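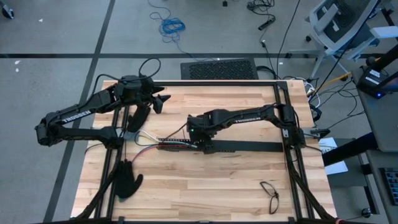 Thread zum Ölen von Arbeitsplatten, weil ich das in den letzten Wochen mehrfach gefragt wurde. Ich habe im März unsere Küchenplatte abgeschliffen und neu geölt, Buche, stabverleimt, zwölf Jahre alt. Es geht hier nur um Massivholz. Das erkennt man meistens an den Streifen: viele schmale, helle Stäbe nebeneinander, wie bei der Tischplatte oben im Bild. Bei beschichteten Platten mit Holzmuster bringt Öl nichts, es bleibt oben stehen und klebt.

2/ Wer unsicher ist, schaut sich die Stirnseite an. Bei Massivholz laufen die Stäbe dort durch und man sieht die Jahresringe. Bei Dekorplatten sitzt an der Kante ein Umleimer, und an der Unterseite oft nackte Spanplatte.

3/ Zweiter Test: ein Tropfen Wasser. Zieht er nach ein paar Minuten ein und hinterlässt einen dunklen Fleck, fehlt Öl. Perlt er ab, ist entweder noch genug drin oder die Platte ist lackiert. Lack muss komplett runter, bevor man ölt.

4/ Schleifen. Ich habe mit 80 angefangen, weil am Herd zwei Brandstellen waren. Ohne solche Schäden reicht 120 zum Einstieg. Danach 180, fertig. Feiner habe ich es früher gemacht, dann nimmt das Holz weniger Öl auf und die Fläche wird schneller stumpf.

5/ Immer in Faserrichtung, auch mit dem Exzenterschleifer am Ende noch einmal von Hand drüber. Quer geschliffene Kratzer sieht man erst, wenn das Öl drauf ist. Dann fängt man wieder von vorne an. Ist mir an der Spüle passiert.

6/ Vor dem letzten Schliff mit einem feuchten Tuch abwischen und trocknen lassen. Die Fasern stellen sich auf und werden beim letzten Durchgang gekappt. Über Nacht warten, auch wenn es sich vorher schon trocken anfühlt.

7/ Öl: Ich nehme das Hartöl von Cemley, vorher hatte ich das von Cabral. Beide gehen. Cabral riecht stärker und feuert das Holz etwas mehr an, Cemley bleibt heller. Auf der Dose muss stehen, dass es für Lebensmittelkontakt geeignet ist, sonst stehen lassen.

8/ Dünn auftragen, mit Lappen oder kurzflorigem Roller. 20 Minuten warten, dann alles abnehmen, was noch oben steht. Wirklich alles. Überschuss trocknet zu einer klebrigen Schicht, die man nur mit Schleifpapier wieder loswird.

9/ Zwei Durchgänge, bei mir mit 12 Stunden Pause dazwischen. An der Spüle und an den Stirnseiten drei. Die Unterseite auch mindestens einmal ölen, sonst zieht das Holz nur von einer Seite Feuchtigkeit und die Platte verwirft sich.

10/ Wichtig: Die ölgetränkten Lappen nicht zusammengeknüllt in den Müll. Die können sich selbst entzünden. Einzeln ausgebreitet draußen trocknen lassen oder in ein Glas mit Wasser legen, Deckel drauf.

11/ Kosten bei mir: 57 Euro für Öl, Schleifpapier und Lappen. Den Schleifer hatte ich. Von der Dose ist noch die Hälfte übrig.

12/ Pflege danach: mit Wasser und wenig Spülmittel wischen, trocken nachreiben, keine Scheuermilch. Einmal im Jahr nachölen, rund um die Spüle öfter. Dafür reicht ein feines Vlies, man muss nicht wieder schleifen.

13/ Nachtrag, weil es schon gefragt wurde: Schwarze Flecken an der Spüle kommen meistens von Metall plus Wasser, bei uns von einer Blechdose. Kleesalz hilft, ist aber giftig, also Handschuhe und gründlich nachwischen. Danach die Stelle neu ölen.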